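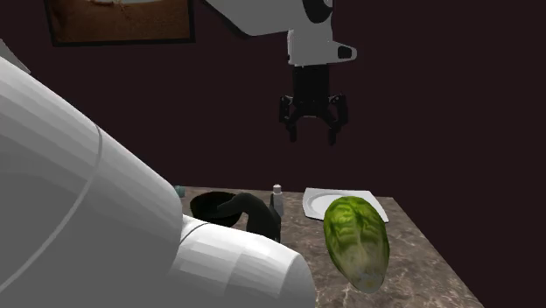

Bras robotisé blanc et plan de travail, image de synthèse.

À propos de Clastico

Clastico est une maison de disques indépendante. Nous publions de la musique de chambre, des chansons et quelques enregistrements que les magasins ne savent pas très bien où ranger. Le label a été fondé par Hyun-seo Yoon et Ashton Trevaskis, qui jouaient ensemble dans le groupe Jeria (violoncelle et guitare). Quand le groupe s'est arrêté, il restait des bandes non publiées, et nous avons appris le métier en essayant de les sortir nous-mêmes.

Le premier disque, « Lela », a été pressé à 291 exemplaires. Nous en avions commandé 300, l'usine a livré ce qu'elle a pu. Il est épuisé depuis longtemps, mais on nous le demande encore et une réédition est en préparation, avec deux morceaux qui n'avaient pas trouvé de place sur le vinyle.

Notre catalogue comprend aujourd'hui 118 références. Une grande partie a été enregistrée au studio Bae, dont Jae-hoon Seo est l'ingénieur du son. La salle est petite et le plafond est bas, ce qui convient bien aux cordes et un peu moins à la batterie. Pour les projets avec batterie, nous louons ailleurs.

L'équipe

Hyun-seo Yoon – direction artistique, écoute des maquettes
Ashton Trevaskis – production, contrats, relations avec les distributeurs
Si-eun Ji – pochettes, livrets et site
Hye-jin Cheon – commandes, envois et concerts
Jae-hoon Seo – enregistrement et mastering

Comment nous travaillons

Nous signons les contrats disque par disque. L'artiste reste propriétaire de ses compositions, et les recettes sont partagées à parts égales après le remboursement de la fabrication. Les comptes sont envoyés en mai, avec le détail des ventes physiques et de l'écoute en ligne. Si vous n'avez pas reçu le vôtre, il faut écrire à Ashton.

Les concerts de la maison ont lieu dans une salle de 60 places. Les abonnés à notre lettre – ils sont 1309 – reçoivent le programme avant les autres et peuvent réserver par simple réponse au message.

Envoyer une maquette

Nous écoutons tout, mais lentement. Merci d'envoyer un lien d'écoute avec trois morceaux au maximum et quelques lignes sur vous, en français, en anglais ou en coréen. Les fichiers joints sont bloqués par notre messagerie. Une réponse peut prendre deux mois, parfois plus quand un disque part à l'usine.

Page mise à jour le 11 mai 2024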